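**Skilteo opens its simulation lab to visitors**

3 Sep 2022

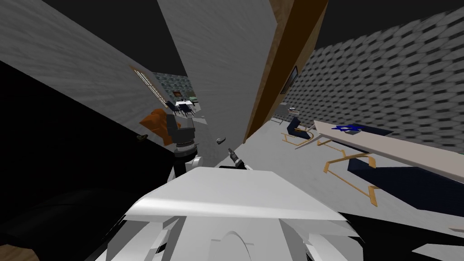

Skilteo will hold an open day for customers, students and local residents at its Dekden site. The program covers the company's work on two-armed household robots, most of which is done in simulation before any code reaches a machine.

Visitors will see the Tiêu software running a robot with two arms and two grippers through a furnished virtual home with doorways, tables and chairs. The robot's job is to find small objects, pick them up and carry them to another room. Staff will run the sessions live and show the view from the robot's side on a large screen.

"People usually see a finished clip of a robot doing one thing well," said Ngọc Kim, who leads the simulation group. "We would like them to see the ordinary work, including the runs where the arm ends up in the wrong place and we have to start over."

The open day follows a smaller visit in July, when 35 engineering students spent a morning with the team. Several asked to try the controls themselves, and the company has added two stations where visitors can steer the arms by hand. Each turn lasts two minutes.

Quyên Tôn, who manages the Trekov training program, will give a short talk on how new rooms are built and how object shapes are prepared for grasping tests. Questions will be taken afterward.

Demonstrations last 60 minutes. Admission is free, but places must be reserved through the Skilteo front desk. Children are welcome with an adult. The lab is on the ground floor and has step-free access. Parking is available behind the building.

Press who wish to attend or arrange an interview should contact the Skilteo communications office.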